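Chapter 7
Perception in Simulated Workcells

7.1 What the wrist camera sees

The earlier chapters treated the state of the arm as known. Joint encoders gave the configuration, forward kinematics gave the pose of the tool, and the planner worked from those numbers. From this chapter on, the controller must also use images, and the images come from a renderer.

A camera fixed to the wrist moves with the tool. Its pose in the base frame is the product of two transforms: the tool pose, which changes at every control step, and the hand-eye transform, which does not. Errors in the first are usually small. Errors in the second are constant, so averaging over many images will not remove them. Section 7.3 gives a procedure for estimating the hand-eye transform, and Section 7.4 applies it to the Dahlgren scene files used in the exercises.

Three properties of wrist images matter for the software that follows.

Self-view. Part of the gripper occupies the same pixels in nearly every image. These pixels carry no information about the room, and a feature tracker that is not told to ignore them will report that the camera is standing still. The usual remedy is a fixed mask for the body and a computed mask for the fingers, updated from the finger joint position.

Uneven texture. Plain surfaces yield few corners. A patterned surface yields many, but they look alike, and a matcher can shift by one full period of the pattern without any rise in descriptor error.

Free orientation. The wrist may point in any direction. Code that assumes the lower half of an image is floor or table will fail on the first upward view.
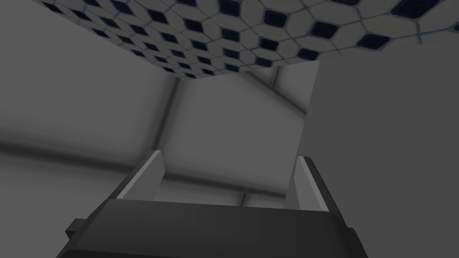 178 Chapter 7

Figure 7.1 Upward view with open fingers. Hexagonal tiles with dark diamond inlays fill much of the upper part of the view; the walls and the flat panel at right offer little to track.

With the default settings of the Zevel tracker, a limit of 2,000 features is shared across the whole image. In views like Figure 7.1, most of that budget goes to the tile junctions. Dividing the image into cells and capping each at 150 features spreads the load, but it cannot create corners on a blank wall - there the estimator must rely on straight edges, or on the encoders alone.

Exercise 7.1 Write the mask for the gripper body, then extend it to the fingers as a function of opening width.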